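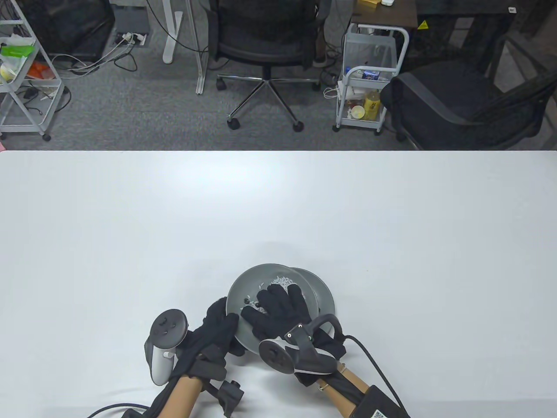

What should a student team budget for first when planning a manipulation project?

The consumable and replacement items, ahead of the arm itself. Gloves, straps, cables and tableware are reordered throughout the term, and a purchase request lodged late can cost a team two weeks of bench time.

3.2 Equipment plan

The project was allocated $900 by the Avthorpe teaching laboratory. Controllers were supplied on loan and are excluded from the total. Ratih Majimbun obtained quotations from Wibisono and Pomance for mounting brackets; the Pomance quotation, at $267 including freight, was accepted. A further $200 was set aside for spare cables and straps, and $44 for bowls, plates, rice and beads.

The remainder is held as contingency — our supervisor, Mansa Tetteh, must approve any spending from it in writing. Requests received by noon on Friday are processed the following week. Nusrat Khokhar maintains the order register, a copy of which is attached as Appendix B.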